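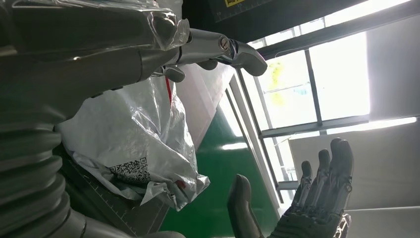 4. Preparing the two-hand demonstration for visitors

This section is for the person who shows the Horkotix station to guests, for example on the Clurkier open day. Please read section 3 (power and emergency stop) before you start.

4.1 Before the visitors come in

1. Check that the main switch is at OFF and the key is out.
2. Clear the bench. Plastic wrap, bags and loose sheets must be removed before the arm is allowed to move. They can be pulled into a joint.
3. Lay the cutting mat flat, with the grid upwards.
4. Keep visitors at least 100 cm from the bench. Put the floor tape down first and the chairs after.

Note: In June the bench was turned to face the window. In strong sun, pull the blind down before step 5, otherwise the object search may be slow.

4.2 Starting

5. Put in the key, turn the main switch to ON and wait until the lamp stays green.
6. On the panel, choose OVNESS DEMO and enter code 1628.
7. Set the speed to 2. Higher values are for service only.
8. Press HOME. Both hands open fully, then close halfway.

CAUTION: Do not put your fingers between the hands during HOME, also not when the movement looks finished. Wait for the second tone.

4.3 During the demonstration

9. Place the object on the mat and press START. Use only soft objects, never over 500 g.
10. Let the sequence run to the end. If a guest asks to see it again, press REPEAT – do not press START a second time.
11. Guests may touch the fingers only when the station is switched off and the key is in your pocket.

Note: If a finger stops in a bent position, do not straighten it by hand. Press STOP, then HOME. If the finger is still bent, end the demonstration and write the error number in the Sivakumar logbook.

4.4 After the last group

12. Press HOME, then PARK.
13. Turn the main switch to OFF and take out the key.
14. Wipe the finger pads with a dry cloth. Do not use alcohol.

Text last changed: July 14, 2024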